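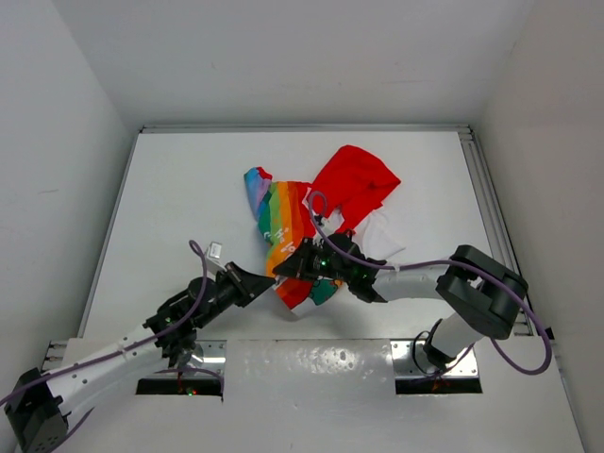
two-arm cell, right gripper on the striped one, left arm waiting its turn

Search this forum Advanced search Go

Bimanual pick from a clothes pile: segmentation keeps merging garments

dkatiyar
January 27, 2018
Pic from the fixed camera. Problem is the striped shirt-thing. Planner wants one mask per garment, then a grasp point, then hand the second corner to the left arm. Red cloth on top comes out fine. White one poking out on the right, fine mostly. Rainbow one gets chopped up into one mask per stripe, or else the red stripe gets glued to the red cloth next to it and I grab for something that isn't one object.

Running the Plavach segmenter, depth + color, 30 Hz. Grasp planner is my own. Any ideas before I retrain the whole thing?
- Dinesh Katiyar

spoolfed
Drop color. Depth only for the split, color later if at all. Stripes dont exist in depth.

dkatiyar
Tried that in November. Then two thin things lying flat on each other turn into one blob. Worse for me than the stripes.

hexnut_jo
Whats your cloud filtered to? If you smooth too hard you lose the fold edges and of course it's a blob. Look at normals not raw depth.

spoolfed
^ this. Also how many training images

dkatiyar
2000, nearly all plain colors. I know, I know.

marrowgate
Well there you go. Add prints. Lettering too, the white letters on yours will be their own little islands otherwise. I had a logo come back as a graspable object for a week before I noticed.

We did 920 extra frames of patterned stuff on our cell and stripe splitting mostly went away. Labeling was miserable.

hexnut_jo
Disagree with all the labeling. You have arms. Grab anything, lift a bit, see what moves together. Flow on the color image, whatever moves with the gripper is one garment. Free labels.

marrowgate
Except fabric drags the fabric under it. Your "one garment" is now three. Free labels but wrong ones.

hexnut_jo
So lift higher. Or do it twice with different grasp points and keep what agrees. Not hard

marrowgate
twice the cycle time tho

dkatiyar
Cycle time I don't care about for collecting data, only at run time. Might try the lift thing. One worry, the forearm and cable cover half the pile from this camera once the right gripper is down. Flow goes nuts on the purple cable.

spoolfed
Mask the arm out from the joint angles. Cable wont be in your model so just fatten the mask, 32 px or whatever works. Reniven's calib tool does the projection for you if you dont want to write it

dkatiyar
Using Morsy for calib already, think it exports the same thing. Will check.

hexnut_jo
And have left arm stay put til the lift is done, otherwise two things move and you can't tell who pulled what

dkatiyar
It already waits, there's a lock on the shared zone. OK. Plan is normals first as that's a one line change, then lift-and-flow overnight, and if both are junk I'll label prints and marrowgate can say told you so.

marrowgate
told you so

spoolfed
post the normals result either way pls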